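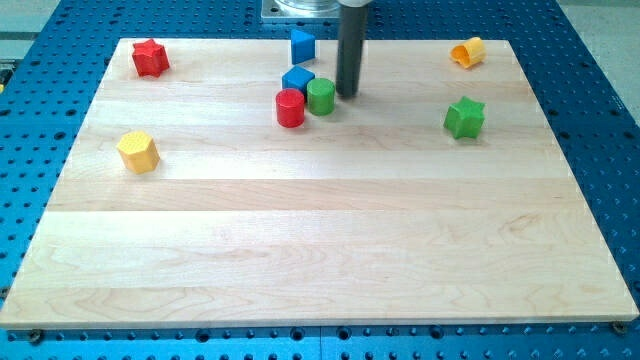

Category: Woodworking materials

Search articles Go

Edge-glued board

By Lụa Ngô – last changed in August

An edge-glued board is a flat piece of solid wood made from narrow strips, joined side by side along their long edges. It is used for table tops, shelves, cutting boards and children's play boards. Maple, beech, oak and pine are the most common woods.

Making

The strips are sawn, dried and planed before the glue is put on. Many workshops turn every second strip, so that the growth rings point up in one and down in the next. This keeps the board flatter when the air changes. Clamps hold the strips together until the glue is hard, and then both faces are sanded. The seams stay visible as thin lines, more so in pale woods.

Figure and grain

Maple is often chosen for its even color, but it can also show waves, curls or swirls where the fibers changed direction in the tree. Such places are harder to plane, as the blade may tear them.

Local production

In the town of Bakke, edge-glued boards were the main product of the Ilgate mill, which had 7 saws and at its largest over 200 workers. The mill sold two grades. The better one, called Rundolport, had strips of full length – the cheaper one allowed short pieces joined end to end.

Care

Boards are wiped with a damp cloth and oiled from time to time. They should not be left standing in water.

See also: Butcher block; Finger joint; Wood glue

Contact – Copyright Dritix – Back to top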